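Stellstead robotics club gets its arm moving

I dropped in on the Stellstead robotics club this month and stayed well past my bedtime - what a noisy, cheerful bunch they are! The seniors are building their whole July project in simulation, so everyone gets a turn at the keyboard before the Grumach Cup, where they'll be up against 40 other schools.

Cleiton Araújo, who runs the club, told me they've logged 429 practice runs so far (a fair few ended with the arm flailing at the floorboards). Year 11 student Souad Tazi has been programming the gripper and reckons it'll take around 60 more before she's happy with it.

Entries close in five weeks. New members are welcome, and you don't need to know any code - just turn up at the Auer Room at 4 pm.

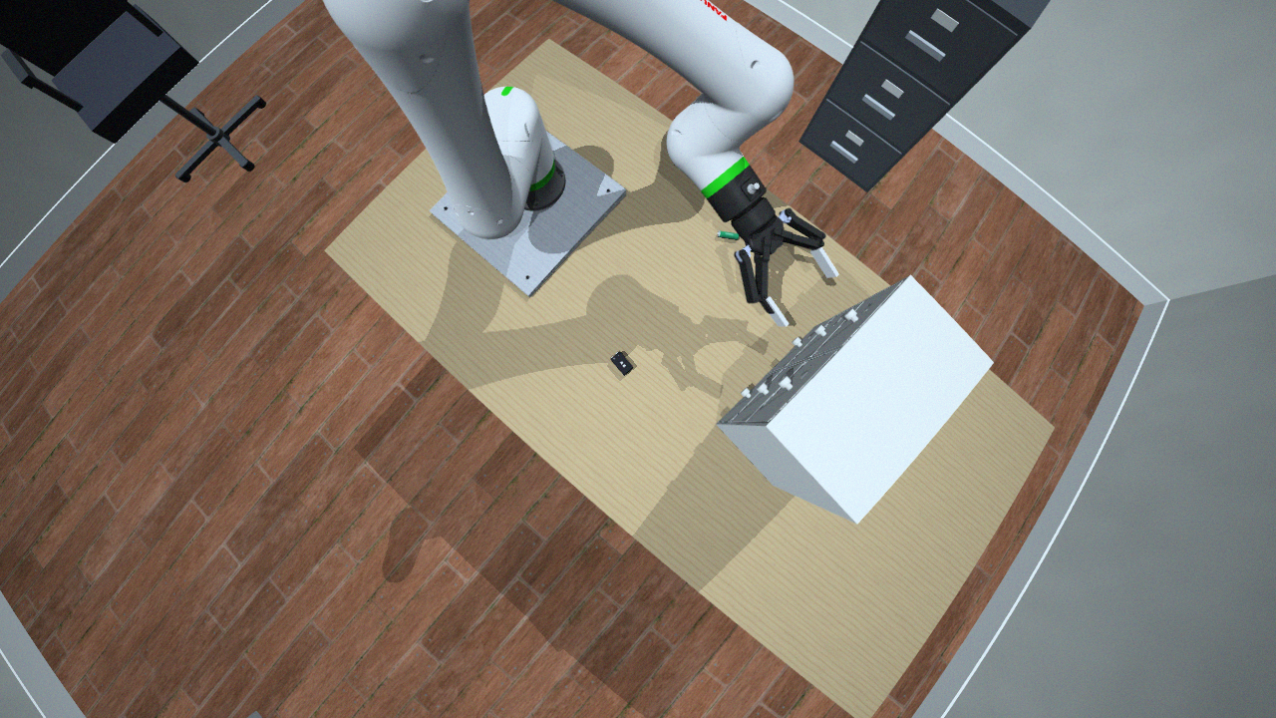
The club's simulated arm and gripper beside the white unit with the knobs.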